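Friday, January 12, 2018

Letting the kitchen be boring for a while

I have been meaning to write this post since the middle of December, when I finally got to the bottom of the cabinet where I keep my cleaning supplies and realized I owned more bottles than I had surfaces to spray them on. There was one for glass, one for the stove, one for the counter by the window and another for the counter by the fridge (why, past me, why?), and a big jug of something called Vurano that I bought at a discount store because it was orange and smelled like a hotel lobby. I used it once. The smell stayed in the dish towels until spring.

My mother cleaned her whole kitchen with dish soap, white vinegar and a rag cut from an old bath towel, and her kitchen always looked better than mine. I don't say that to be modest. People would come over and take off their shoes without being asked. So over the holidays, with the house quiet and far too many cookies in it, I decided to go back to her way and see how long I could stand it.

The first thing I did was use things up. I am not a person who can pour a half-full bottle down the drain, and anyway you shouldn't, so for a couple of weeks I cleaned with whatever was closest to empty. The stove spray went first. Then the Gestach bathroom foam, which I had been saving for company, as if company was going to inspect the grout. There is a real pleasure in dropping an empty bottle in the recycling when you know you aren't going to replace it! I felt lighter each time, and a little bit smug, I admit.

Then came the mixing. I had this idea that I'd need a recipe, and I spent an entire evening reading other people's, some of which had eleven ingredients and a funnel. In the end I went with equal parts plain white vinegar and water for the faucet and the inside of the microwave, and a small squirt of dish soap in a bottle of warm water for everything else. I tried putting orange peel in the vinegar because a lady at the Wekia farm market told me to. It was nice, but I kept forgetting to strain it and the nozzle clogged, so now I leave the peel out and live with smelling like a salad for ten minutes.
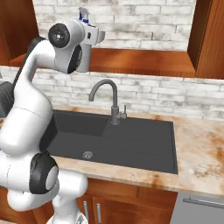
Can you use vinegar on every kitchen counter?

Keep it off marble and other natural stone, where the acid can leave dull spots that don't wipe away. Dish soap and water is the gentler choice there, and on laminate either one is fine.

I got lucky in that department, as my counters are the swirly beige and rusty-brown kind that came with the house and will probably outlive me. My sister-in-law has marble and guards it like a museum piece, with a coaster under every lemon, so I brought her a bottle of the soapy stuff and kept the vinegar at home.

Now, the rags. I have strong feelings about rags. Paper towels are easy and I still keep a roll for bacon and for the dog, but a good cotton rag does a better job on nearly everything, and you already own some, I promise you. Old T-shirts are fine. Old bath towels are wonderful, especially the thin ones with no fluff left. I cut mine with pinking shears so they wouldn't fray, and they frayed anyway, and it hasn't mattered one bit. They live in a basket on top of the dryer and get washed on hot with no fabric softener, because softener makes them push water around and never pick it up.

The part I didn't expect was how much the cabinet itself would change. With the extra bottles gone I could see the back wall, and there was a water stain I had never noticed, and behind the pipe was the Ueda vegetable peeler I'd accused my husband of throwing out. It's back in the drawer, and he has had his apology. I wiped the whole thing down, laid a piece of leftover shelf liner in the bottom, and put back 2 bottles, the box of baking soda, and a scrub brush. Then I opened the door again after supper just to look at it.

I haven't solved the oven. Baking soda paste left overnight took off a good deal, but there is a patch near the back from the Thanksgiving sweet potatoes that laughs at me. If any of you have a trick that doesn't involve fumes or a razor blade, please leave it in the comments, and tell me how long you let it sit. I'm planning to have another go at it on Sunday afternoon with the windows open and the radio on.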